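Unit 3: Sorting and Folding Knitted Articles

Students should read this unit before the practical session. Course code 262 applies to all written work.

Knitted fabric stretches under its own weight. Articles are therefore lifted with the fabric gathered – never by a single loop or edge – and set down before folding begins. Small articles are sorted first and larger ones last.

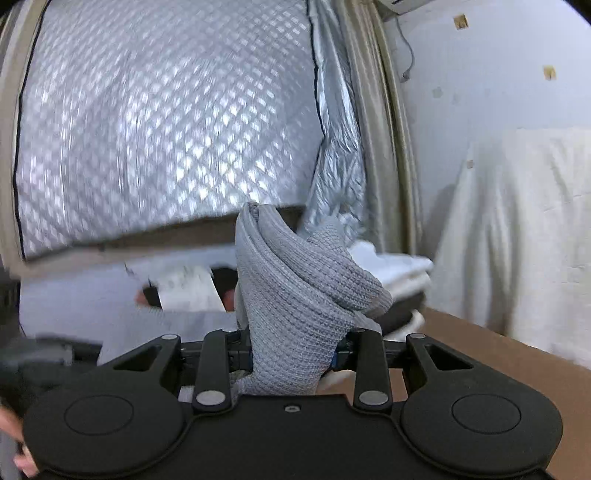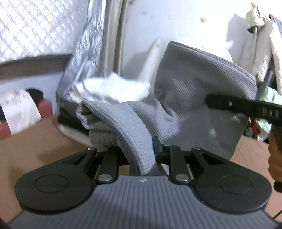 Gray knits with a raised texture.

Folds should follow the direction of the ribs where these can be felt. Towels are stacked separately, with the folded edge facing the front of the shelf. No stack may exceed 17 articles.

Each student will submit a written account of the session, not longer than 500 words, to Orysia Ivanyshyn by the end of November. Questions about grading should be directed to Thirumalai Gounder.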